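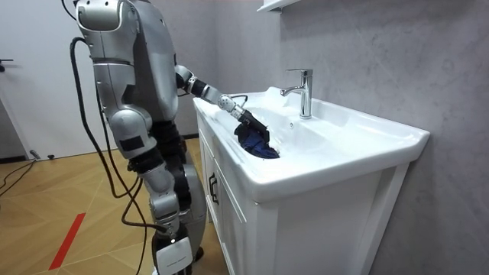

Chapter 7 is the one I wanted to write first. Washing by hand is how I learned about cloth – long before I knew the difference between a twill and a plain weave, I knew what each of them felt like heavy with water. We'll spend this chapter at a bathroom sink, with no machine cycles and no dials. Look at the shape of the basin before you think about the soap. A deep rectangular bowl with a wide flat rim gives you a straight wall to gather the cloth against, and you can see the dark blue piece bunched up that way, part of it below the rim. In a shallow round bowl you'd be chasing it in circles, and half the water would end up on your socks!

I grew up in Minesbridge, in an apartment with one sink that did everything (teeth, shirts, the occasional muddy carrot), so I'm biased. But I've taught this unit to 24 students at a time in a room with far nicer plumbing, and the habits carry over just fine.

By the end of the chapter you should be able to pick out the pieces that are safe to wash by hand, mix a bath of the right strength, move the cloth through it without stretching it, and rinse until the water runs clear. You'll also start your wash notebook, and please don't skip that part. I still have mine from school and I still look things up in it.

Words to know: bath, soak, press, agitate, bleed, rinse, overflow.

What your hands are doing

Most beginners rub. They grab two handfuls and scrub them together as if they were trying to start a fire, and then they wonder why the surface has gone fuzzy. My own teacher, Evangelia Kyriakidis, used to walk behind us saying "press, press, press" until we heard it in our sleep. 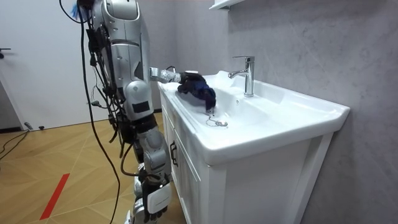
Pressing moves water through the cloth, and moving water is what carries the dirt away. You push down, the water goes out through the weave, you ease off and it comes back in. It's close to squeezing a sponge, only slower and flatter. Notice how the navy cloth is held down on the sloping side of the basin, with its lower edge toward the drain. I like a slope for this, as you can lean on it a little and the surface does some of the work for you. Ease the cloth up, turn it, and press again on a fresh part. I do 10 presses, then turn, but Berhanu Assefa, who shares the workroom with me, never keeps to a number and his shirts come out as clean as mine.

Keep your wrists loose. If your shoulders start to ache, the sink is too low for you or you're pushing too hard, and it's nearly always the second one.

Reading the water

A good bath goes cloudy quickly. Soap alone will turn it milky, so don't take a pale gray bath as proof of a filthy shirt. What I watch for is color. Dark blues and blacks can bleed, and you want to catch that early, before anything lighter goes in. Draw a little of the bath up in a clear glass and hold it against something white. If it's blue, write that down and wash the piece by itself until it stops.

As for foam, less than you'd think! A faint skin of it is plenty. Thick suds look cheerful, but they hide the cloth from you and they take forever to rinse out. My students all want to use the Tralenel soap flakes straight from the box, and I make them dissolve the flakes in a cup first.

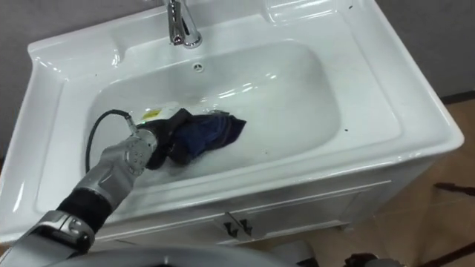

Before you fill the sink

Wipe the basin out, including the rim. Toothpaste is mildly gritty, and a smear of it will find its way onto your sleeve. Check that the plug seats properly and that nothing is blocking the overflow. Take off rings and watches. Read the care label, and if it's gone or faded, treat the piece as delicate and use cool water.

Then put the cloth in last, after the soap is fully mixed. I know it's tempting to drop it in and pour the soap over the top, but you can end up with a strong patch in one spot, and on a deep color it may leave a mark.

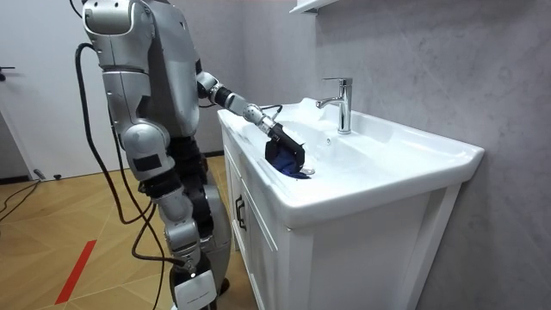 When you lift the piece, support it from underneath with your free hand. Wet cloth is heavy, and a knit that hangs from one corner can grow at that corner and stay that way. I lost a good Timmermans sweater like this – one sleeve came out 7 centimeters longer than the other, and I wore it to class that winter as a warning.

Try it: Activity 7.1

Take one small dark piece and one small light piece, both cotton. Wash each in its own bath with the same amount of soap. Write down the color of the water at the start, after the first turn, and before the rinse. Keep a swatch of each unwashed cloth taped beside your notes, as you'll need them again for the drying test on page 57.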